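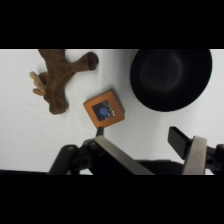 We rewrote our house rules for the pick-and-place bench in May. Janelle Tolentino asked me to put them somewhere she could link to, so they're going on the blog. They cover one arm, one table and one wrist camera, and if your bench is different some of them won't apply.

The old rules were a single sheet taped to the wall. Most of it was about the emergency stop and who to call. That part was fine and we kept it word for word. What it didn't cover was how to run a session so that another person could use the results. Over the winter we recorded 1000 runs, and when Indira Iyer went through them she had to throw out 248. The arm did nothing wrong in most of those. The notes were missing, or the table had been changed partway through and the log still gave the old layout.

Setting the table

Put the objects down before the arm is enabled. If you need to move something, disable the arm first, even if you only want to turn a block a few degrees. Wilfredo Manalastas got his sleeve caught in a finger linkage last year. He was fine, but the sleeve wasn't.

Start with the fingers open and check that you can see both tips in the wrist view. If the block is close to a fingertip at the start, write that down. A block sitting right by one finger is a different start from a block in the middle of the gap, and we used to log both of them as "block in front of gripper."

Log the angle of anything square. A block turned on the diagonal gives flat fingers a corner to deal with, and the grasp may need a wrist turn first. We write "square on" or "turned," and that has been enough.

Soft toys go down as soft toys. Jennylyn Samonte wanted a separate entry for each animal and we argued over it for longer than it deserved. We settled on soft or hard, plus color. A brown plush and an orange block are easy to tell apart from the log line alone.

Bowls count as objects even when nothing is going to pick them up. Write down where the bowl is at the start. If part of it is outside the wrist view, write that too.

Smooth out the table covering if it has bunched up. Small creases are allowed. A fold tall enough to catch a fingertip is not.

Running

Two people for any new task, one at the controls and one at the stop. After a task has been signed off, one person can run it at the reduced speed. Leonora Tiongson does the sign-offs. If she is away, the task waits.

Hands stay outside the taped line while the arm is enabled. This includes catching things. Let the block fall.

If a grasp fails, let the run finish or stop it, and log it either way. Do not nudge the object and carry on. This was the biggest single cause of the runs we lost.

Do not change the speed or grip force between runs in the same set. If the setting is wrong, close the set and open a new one.

Logging

One line per run, written before the next run starts. Start layout, task, result, and initials. "Result" is done, not done, or stopped. We had a fourth choice called "partial" and took it out, as two people never used it the same way.

We tried keeping the log in Dirkik for a while. It worked, but it took four clicks to add a line and people saved them up for the end of the day. A plain spreadsheet has been better for us.

Check the finger pads at the start and end of the session and note any wear. Screws on the linkages get checked at the start. If one is loose, the arm stays off until it's been tightened and a second person has looked at it.

None of this replaces the arm's manual or the site risk assessment. Read those first. Indira is still working on a page about storing the recordings, mostly file names and backups, and I'll post it when she's happy with it.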